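Winter Clothing Exchange Returns to Bamdale in November

The Bamdale Family Center will again host its winter clothing exchange for families with children under five. The exchange opens at 9:30 a.m. in the lower hall and closes at 3 p.m. Entry is free, and no proof of residence is required.

Last year the exchange passed along 2,261 items to 412 households, the highest totals since the program moved from the Coste Street annex. Demand was strongest for warm layers in infant sizes, and several tables were bare before noon. The Center has therefore extended the donation period by two weeks.

Donations may be left at the front desk during regular office hours or at the Vellbridge branch library. Items should be clean, dry and free of stains, with all snaps and zippers working. Please fasten pairs together and mark the size on a piece of masking tape if the label has faded. The Center cannot accept car seats, crib bumpers, or sleepwear with loose drawstrings.

Josiane Leblanc, who coordinates the exchange, asks donors to look first for quilted and padded pieces in the smallest sizes. These are outgrown quickly – often within a single season – and remain in short supply every year.

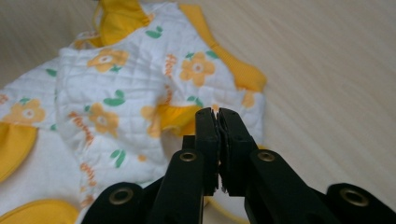 Families who do not have items to donate are equally welcome. Each household may select up to a full bag on its first visit to the tables, and may return after 1 p.m. for anything that remains. Strollers can be left in the corridor beside the elevator.

Spanish-language assistance will be available from Rodrigo Prieto throughout the day. Families who need an early appointment for medical or work reasons should contact Huguette Gilbert at the front desk. Unclaimed clothing will be sent to the Umine shelter for its winter supply room.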